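Okay, a long one about our pick planner, because I finally have it in a state where I'd let a colleague read the code. Settle in, I'll try to keep each post short (I won't manage it).

Background for new folks: Stesska is the little planning layer we've been building in Flornusthorpe. It takes a depth cloud, proposes grasps, throws out the ones the arm can't reach, and ranks what's left. Simple on paper!

The throwing-out part used to take 583 milliseconds per cycle. You could feel it. Every pick had this thoughtful little pause in front of it, like someone choosing a chocolate. 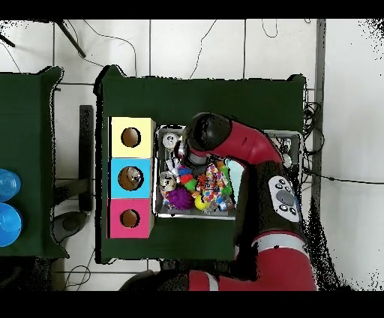 The grasp proposer was never the slow bit. We were checking every candidate against the whole cloud, floor and table included, even when the candidate was hopeless from the start. So now there's a cheap first pass that only looks at a small neighborhood around the fingertips. A pile like the one in that metal tray, with a spiky purple ball down near a plain yellow one and a striped plush piece in the middle of it all, gives you loads of candidates that fail right away on a neighbor. Throw those out early and the expensive check hardly has anything to do.

Credit where it's due: the two-pass idea came from Ok-hee Bae, who sketched it for me on a Tuesday call from Vesaston while I was still insisting we needed a faster mesh library. We did not need a faster mesh library. Thank you, Ok-hee, and sorry for the forty minutes.

With the two passes we're at around 200 milliseconds, and most of that is now copying the cloud between processes, so that's next on my list.

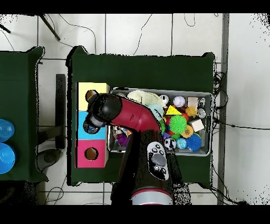 The ranking got some love too. It used to score only on grip quality, and it would happily pick something wedged under three other things. There's now a penalty for anything with stuff resting on it, with a weight you can set in the config. I left the default at 4. Please try others and tell me what you get!

Still open: soft things. The planner treats every surface as rigid, so plush gets scored as though it were a brick. I have a half-written branch for this and mixed feelings about it.

The branch is called meijer if you want to poke at it. Tests are thin, comments are long, you know how I am. Issue 1756 has the timing logs.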